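okay I finally have a minute so I'm doing the thread about moving out of a 2,400 sq ft house into a 717 square foot apartment. several of you asked. get comfy, I talk a lot

12 replies 4 reposts 88 likes

first thing: I thought I was a tidy person!! I was a person with a basement. very different. everything I didn't want to look at went down the stairs and I called that being organized for eleven years

the new place is in the old Londoño building in Prinham, third floor, big windows, one closet (ONE) and a kitchen where I can touch both walls if I lean a little. I love it so much. I signed the lease in March and then went home and opened the linen cabinet and had to sit on the floor for a while

3 replies 41 likes

so here's how I did it. I gave myself 30 days and picked one category a day. I know people do it room by room but my stuff doesn't respect rooms. there was tape in seven places. there were batteries in my sock drawer

day one was towels, on purpose, because I have no feelings about towels. start with something you have no feelings about. I kept two bath towels per human and the beach one with the faded lobster, and the animal shelter took the rest and was thrilled

books were bad. I'm not going to pretend books were fine. I counted because I wanted to know how much trouble I was in, and it was 352, and that's without cookbooks. I kept the ones I've read twice and the ones I'd be annoyed to pay for again. the library sale got nine boxes

19 replies 2 reposts 130 likes

(yes I saw the replies, no I am not taking questions about the boxes, they've gone to live with other people and I hope they're happy)

paper was the one I dreaded most and it took a single evening?? I had appliance manuals for appliances that died two apartments before the house. I had a warranty card for a Flekora toaster oven that I don't remember owning. out out out

what took forever was the sentimental stuff in weird shapes. a quilt is easy, you fold it. but what do you do with a plaster handprint the size of a dinner plate? I have 4 of them. they are currently in a hatbox. I don't own a hat

6 replies 74 likes

clothes, quick version: I wore the same nine things all winter and I had two full racks. everything I was saving for "when I go somewhere" got tried on. a shocking amount of it itched. had it always itched? did I just sit at weddings itching?

I sold a few coats and one pair of boots on Findard and it went okay, a little slow, lots of people asking if I'd take half. sometimes I took half! by week three I'd have taken a sandwich

3 replies 1 repost 52 likes

furniture: MEASURE THE DOOR. I measured the living room, I measured the wall, I made a little paper couch and moved it around on graph paper like a general. the couch itself did not go through the door. it spent two nights in the hallway with a very polite note taped to it and then my downstairs neighbor's nephew came and got it

the replacement is a loveseat and I was prepared to resent it. it's great. I'm typing this from it with my feet over the arm

8 replies 97 likes

last category was the kitchen, and I left it for last because I cook every night and I knew I'd fight myself over every spoon. one rule: if two things do the same job, the one that's harder to wash goes. goodbye second colander. goodbye garlic press, you were a nightmare

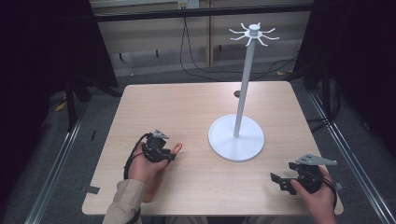
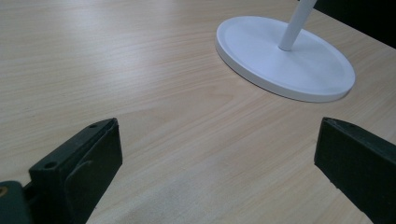
and then mugs. I had a whole shelf of mugs, two rows deep, and I drank out of the same three. my mistake in the old house was that I kept building more places to put them, so of course they filled up. in an apartment you pick the spot first and the spot tells you the number. a white stand like that one with eight hooks means eight mugs, the end, and it only takes up a round patch of table at the bottom because everything else goes up. when a ninth mug comes home with me from a craft fair, one of the others has to leave. I've done it once already and I sulked the entire day

11 replies 2 reposts 119 likes

same idea works for spices, water bottles, tote bags (TOTE BAGS). choose the container before you choose the stuff. I did it backwards for a decade

things I got rid of and miss: the big stockpot, one green cardigan, the fat dictionary. I borrowed a stockpot from across the hall for chili and returned it with chili in it so I think that's handled

things I kept and shouldn't have: the bread machine. it's on top of the fridge and it's glaring at me. if you live near Prinham and want a bread machine, come get it, I'll carry it down to the street

5 replies 63 likes

someone asked if it feels small. mornings no, when it's raining and I'm drying laundry on a rack, yes, extremely. but I vacuumed the whole place before my coffee finished brewing today and I stood there holding the vacuum like now what

okay that's the thread, the laundry buzzer just went off downstairs and there's a line for the dryer

22 replies 6 reposts 204 likes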